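Why Do We Have Fingernails?

Look at the ends of your fingers. Each one has a hard, smooth plate on the back of it. Cats have claws there, and horses have hooves. People have nails, and so do monkeys and apes. Claws, hooves and nails are all made of the same stuff, called keratin (say it like this: KERR-uh-tin). Your hair is made of keratin too. So are the feathers on a bird and the horn on a rhinoceros.

What is a nail made of?

A nail starts out as living cells. Cells are the tiny parts that all living things are built from. Under the skin at the bottom of each nail is a place called the matrix. The matrix makes new cells all day and all night. As new cells are made, they push the older ones forward. The older cells get squashed flat, fill up with keratin and die. By the time you can see them, they are packed together into a hard sheet.

That is why it doesn't hurt to cut your nails. The part you cut is dead, and it has no nerves in it. The skin under the nail is very much alive, though. It is called the nail bed, and it has plenty of nerves and blood. If you have ever shut your finger in a door, you know about the nerves already.

The parts of a nail

The hard part is the nail plate. It has hardly any color of its own. It looks pink on many people because the blood in the nail bed shows through.

The pale half-moon near the bottom is called the lunula, which means "little moon" in Latin. It is the front edge of the matrix. It is easiest to see on your thumb. On your little finger it may be hidden under the skin, and that is normal.

The thin strip of skin where the nail comes out is the cuticle. It works as a seal and keeps germs and dirt away from the new nail. Try not to pick at it or bite it.

The white part at the end is the free edge. It looks white because there is no nail bed under it.

How fast do nails grow?

Fingernails grow slowly, only a few millimeters in a month. If you lost a whole fingernail, it would take several months to grow back. Toenails are slower still, and a big toenail can take more than a year.

Not all of your nails grow at the same speed. The nail on the middle finger is often the fastest and the thumbnail is one of the slower ones. Nails also tend to grow a little faster in summer than in winter.

Boris Tóth's class at the school in Drunstead measured this for themselves. Each child put a tiny dot of nail polish at the bottom of one thumbnail, right next to the cuticle. They started on Oct 6, 2024, at home with a grown-up to help, and then measured the gap between the dot and the cuticle every Sunday. There were 21 children in the class. By the end of November, 4 of them had lost their dot because the polish chipped off. Everyone else had a dot that had moved well up the nail. The dot itself hadn't gone anywhere on the nail plate – the whole plate had slid forward and carried it along.

You can do the same thing. You need nail polish, a ruler with millimeters and some patience. Put a fresh dot on top of the old one if it starts to chip.

What are nails for?

The end of a finger is soft. Behind the soft part is a small bone, but the bone does not reach all the way to the tip. When you press on something, the soft part squashes. The nail sits on the other side and holds it steady, so you can press harder and feel more.

Nails are good for small jobs too. You use them to peel a sticker, undo a knot, pick up a coin or scratch an itch. Try picking up a single hair from a table with just the pads of your fingers. Then try it with your nails.

They also protect you. The tips of your fingers bump into things all day long, and a hard cover on the back takes some of the knocks.

What are the white spots?

Lots of children get small white spots on their nails. You may have heard that they mean you need more milk. Most of the time they are left by a small bump to the matrix weeks ago, one you have probably forgotten. The spot moves up as the nail grows, and in the end you cut it off.

Looking after your nails

Wash your hands with soap, and clean under the free edge with a soft brush. Cut fingernails in a gentle curve. Cut toenails straight across, so that the corners don't dig into the skin. Ask a grown-up if you find the clippers hard to use.

Biting is a common habit and can be a tricky one to stop. It moves germs from your fingers to your mouth and can make the skin sore. If a nail is very painful, swollen or a strange color, show it to an adult.

Words to know

Keratin – the tough material in nails, hair, claws and hooves.
Matrix – the place under the skin where new nail is made.
Lunula – the pale half-moon at the bottom of a nail.
Cuticle – the strip of skin that seals the bottom of a nail.

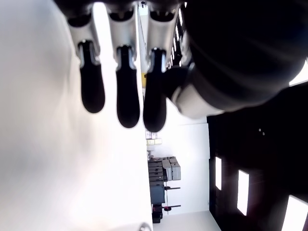
Do fingernails keep growing all your life?

They do, but they slow down as people get older. A child's nails usually grow faster than a grandparent's.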